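Chapter 6
Setting Up and Maintaining a Hand-Held Gripper Pair

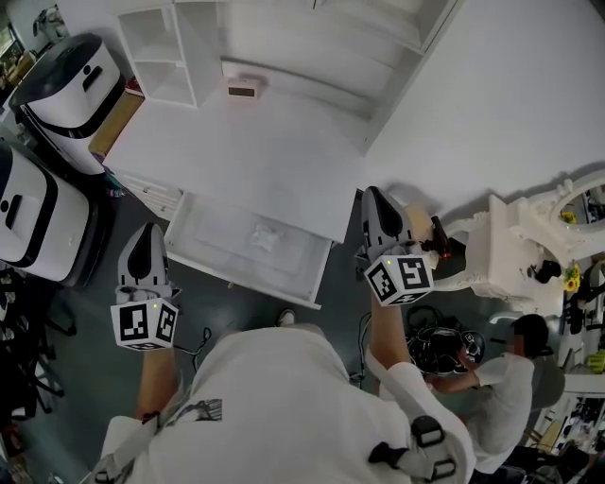 6.1 Introduction

Earlier chapters dealt with grippers mounted at the end of a robot arm. This chapter deals with grippers held by a person. The operator carries one in each hand and uses them to do an ordinary household or workshop task, and the motion of the two grippers is recorded so that a robot can later be taught to do the same work. The equipment is lighter and simpler than a full robot cell, but it needs the same care. A loose finger pad or a marker cube that has shifted on its mount will spoil a recording as surely as a worn joint will spoil a weld.

The chapter follows the Bromer pair used in the teaching workshop at Praltlow. Students working with equipment from another maker will find that most of the procedures apply with small changes. Where the maker's manual and this chapter disagree, the manual should be followed.

After completing this chapter, students should be able to:

name the main parts of a hand-held gripper and explain what each one does;
prepare a room and a work surface for recording;
carry out the start-of-day check without assistance;
clean and replace finger pads and marker faces;
keep a service log that another technician can read.

6.2 Parts of the Gripper

A hand-held gripper has three parts that concern the technician: the body, the fingers and the marker cube. The body takes the operator's hand and carries the closing mechanism. The fingers end in pads, and the pads are the only parts intended to touch the object being handled. The marker cube is fixed to the gripper and printed on its faces with black and white square patterns, known as fiducial markers. Software that knows the size of the cube can work out from a camera view where the gripper is and which way it is turned.

In the opening photograph the cube on the left-hand gripper sits beneath the two curved finger pads, and a small green light is lit on its top edge. The right-hand gripper carries the same kind of cube. It is good practice to learn to find the cube and the light at a glance, as both will be looked at many times in a working day.

On the Bromer pair, a steady green light means that the gripper has power and is connected to the recorder. A flashing green light means that it has power but no connection. No light means that the battery is flat, the switch is off or the lead has come out. Other makers use other codes, and a technician moving between sites should never assume that green has the same meaning everywhere.

6.3 Preparing the Room

Hand-held recording is often done in furnished rooms, where the tasks are those of daily life: opening a drawer, putting an item away, picking something up from a desk. Such rooms were not designed with tracking in mind. Three matters need attention before the grippers are switched on.

Lighting. The marker faces must be evenly lit. Strong light from one side leaves the far faces of the cube in shadow, and a bright white surface close to the cube may wash out the edges of the pattern. Blinds should be set before the session and left alone until it is over.

Reflections. A mirror can show the camera a second copy of a marker cube. Most software will reject the false cube, but it may take some time to do so, and the track will jump in the meantime. Where a mirror has to remain in the room, a trial recording should be made with both grippers moved through the full working area, and the track examined before real work begins.

Cables. Leads and spare equipment on the floor should be gathered to one side, clear of the path the operator will walk. An operator who is watching two grippers is not watching the floor. If a second person must work on the cables while the grippers are in use, the two should agree beforehand on who will move and when — and the person on the floor should say aloud when a hand or a cable is about to enter the operator's space.

6.4 Fitting the Operator

Where the equipment includes a harness, it goes on before the grippers are picked up. The strap should lie flat across the shoulder with the buckle where the wearer can reach it. It should be snug enough that it does not slide when the arms are raised and loose enough for a full breath. Long sleeves are suitable provided that the cuffs do not reach the closing mechanism.

The operator then takes the left gripper, followed by the right, and opens and closes each one fully. Any stiffness, clicking or uneven closing should be reported at this point. Operators new to the work tend to grip too hard, and their forearms tire early. A rest should be offered before it is asked for.

6.5 The Start-of-Day Check

The check below is carried out before the first recording of each day and again after any repair. It was drawn up for the Praltlow workshop by Adanech Demissie and has been in use there, with minor changes, since March. The steps are to be done in order.

Step 1. With the power off, wipe both marker cubes with a dry, lint-free cloth. Look at each face for scratches, lifted corners and fingerprints.

Step 2. Hold the body of the gripper in one hand and the cube in the other, and try gently to turn the cube. There should be no movement. If there is, go to Section 6.7.

Step 3. Inspect the finger pads. The surface should be whole and the two pads should meet along their length when closed.

Step 4. Switch on the left gripper and wait for a steady light. Repeat with the right gripper. Do not switch on both together, or the recorder may assign them to the wrong hands.

Step 5. Place both grippers in the setting cradle and run the zero routine.

Step 6. Take up both grippers, open the test drawer, place the test block inside and close the drawer. Play the recording back and confirm that left and right are correct and that the tracks are smooth.

Step 7. Enter the result in the log, with initials.

A gripper that fails any step is to be tagged and set aside. It is not acceptable to begin work with a gripper that "nearly" passes, even where the session is short.

6.6 Care of the Finger Pads

Pads wear at the tip first, where most small objects are pinched. The Bromer schedule calls for an inspection at 1000 closing cycles and replacement at 2000, whatever the pads look like. The count is kept by the recorder and appears on its status page.

To replace a pad, switch off the gripper, open the fingers fully and lock them. Lift the old pad away from the base end. Remove any residue with the cleaner supplied, and let the surface dry. Press the new pad down from the base towards the tip so that air is not trapped beneath it. Always replace both pads of a gripper together. A new pad opposite a worn one will close off centre, and objects will turn slightly in the grip.

Pads should not be trimmed, sanded or turned end for end.

6.7 Care of the Marker Cube

The cube is held by a single screw with a thread-locking compound. If the check in Section 6.5 shows movement, remove the screw completely, clean the thread, apply fresh compound and tighten with the small torque driver. Tightening the old screw without fresh compound is the most common cause of a repeat fault. The position of the cube must then be measured again by running the long calibration, as the short zero routine does not correct for a cube that has moved.

A damaged marker face should be replaced with one printed by the maker. Faces printed in the office are seldom the exact size, and even a small error in size will appear as an error in distance. In one case described in the workshop notes by Mebrat Seyoum, nine days of recordings made on the Plirness bench had to be discarded after a face was replaced with a photocopy. The drawer in those recordings appeared to open before the gripper reached it.

6.8 The Service Log

Every gripper has its own log, kept with the case. An entry states what was found, what was done and which parts were used. The following entry, taken from the Chala bench, is a fair model of length and style.

May 3, 2021. Right gripper. Cube loose at step 2. Screw removed, thread cleaned, new compound, torqued. Long calibration run and passed. Pads not changed. Steps 1 to 7 repeated, all passed. M.S.

Note that the entry records what was left undone as well as what was done. A technician reading it later will know that the pads on that gripper are still the old set.

Key Terms

calibration
closing cycle
fiducial marker
finger pad
marker cube
setting cradle
zero routine

The first of these, calibration, is taken up in the next section, which sets out the long routine in full and explains how to read the report it produces.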